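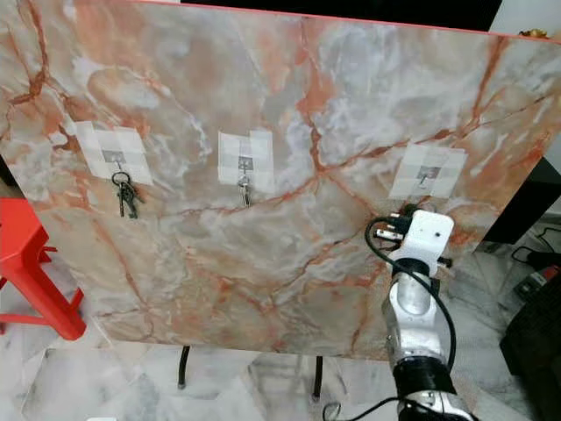

Which gripper for hanging keys on small hooks?

Posted in Arms and Grippers, July 25, 2019

I've been having a great time with this one and I'd love some other opinions before I spend more money. My task is hanging keys on a board. The board has a shiny marble pattern (gray and white with orange veins), and the hooks are small metal ones on white adhesive mounts that I've taped down. One hook holds a ring with a bunch of keys, one holds a single slim key, and the third is free as the target.

I've tried two grippers on the same arm so far. The Pesard has short metal fingers and the Raltix has wide rubber pads. I ran 109 tries in all, mixing both grippers. The Pesard is wonderful at picking up the single key flat on its sides, but when I come in toward the hook the housing gets close to the board and I have to slow way down. The Raltix holds the key ring like a champ and then covers up the hook so my camera can't see it at the worst moment!

Is there a gripper that does both, or should I be changing the camera or the approach angle instead? The controller is an Etus, stock settings. Happy to run tests if anybody wants numbers.

marblehook

3 replies

slowjoint
Fun project! I'd stay with the Pesard. Short fingers are stiff, and for a hook that small you want stiff. What I would change is the approach. Come up from below the hook at 45 degrees and only level out at the end, so the housing stays off the board until the key is nearly there. I did the same kind of thing with mugs on a rack and it took my crashes way down.

Two other things to check. Your cable: if it loops down beside the forearm, watch it through the whole wrist turn, and leave enough slack that it doesn't tug when the wrist rolls. Mine pulled the tip sideways by 2 mm and I blamed the calibration for a week. And the Etus stock settings are pretty stiff at the wrist. Turn that down a bit for the last part of the move and the key will find the hook with a little nudging, which is a joy to watch the first time it works.

For the key ring, grip the ring itself and let the keys hang. If you grip the bunch, the ring ends up pointing wherever it likes.

pad_thickness
get the raltix with narrow pads, they sell them separate. fixed it for me

tilt_and_roll
I love that you picked a shiny board, you've made it hard for yourself :) Glare was my biggest headache with the same kind of setup. My depth camera was a Mfinanga and it left holes in the depth image right where the light bounced off. Before you buy a gripper, save the depth picture at the moment the fingers reach the hook and see if there's anything there at all. A lamp moved off to one side helped me more than any setting did. The veins may give your matching something to hold on to, so that part of the pattern could be working in your favor.

On the gripper question I half agree with slowjoint. Short fingers, yes, but I added thin rubber to the tips. Bare metal on a metal key slips as soon as the key touches the hook and twists. I went through 4 kinds of rubber, and the plain bicycle tube was the best of them. Glue it on with the curve facing out and trim it flush.

If you do run more tests, keep the single key and the ring in separate lists. They fail in such different ways that one success rate for both won't tell you much. I started mine in November as one big spreadsheet and had to go back through all the video to split it up.

marblehook
Thank you all, this is great! Trying the approach from below first, then the bicycle tube. I'll post both lists in this thread once I have them.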